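Refurb office towers from Pistden -- worth it or a money pit? 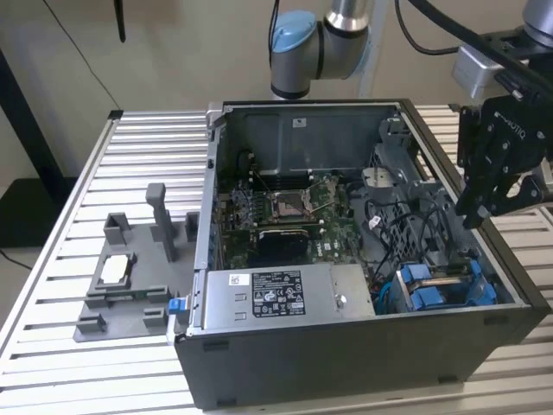

gravelpit_77
Pistden wants $392 for a refurb tower with "pro-grade performance." I'm not buying the pitch. Their listing never says which processor you get, only "fast multi-core," and the warranty page contradicts itself twice. I've had a Dell open on its side with the socket empty and the lever up, and a bare board like that doesn't tell you much about the years it spent under somebody's desk. Neither does a sticker that says "certified." Certified by who?

tallow
By them, same as every reseller. I paid $530 at Fukitz in August for one with more memory and it has been fine.

gravelpit_77
Fine for a few weeks. Call me when the power supply goes.

moth_ledger
Disagree with both of you. Old office machines are dull and they last. The Zasetdale school district bought 2,000 of them and my kid still does homework on one. I'd worry more about the drive. Ask for the hours on it before you pay.

gravelpit_77
I did ask. They sent back a link to their FAQ.

tallow
Then don't buy it? Plenty of other sellers.

osier_b
Watch out for shipping too. Alcaraz charged me extra for "careful handling" and the box showed up with a corner crushed. Got half the fee back after four emails.

moth_ledger
Four emails is pretty good for Alcaraz.

gravelpit_77
So the advice is to pay more at Fukitz or take my chances. I might keep limping along with what I have -- it boots, most mornings.

tallow
Fukitz takes returns for 30 days, Pistden does 14 and keeps a restocking fee. Read that part first.

gravelpit_77
Missed the restocking fee. OK, Pistden is off the list.

Contact | Terms | Copyright 2023 | Back to top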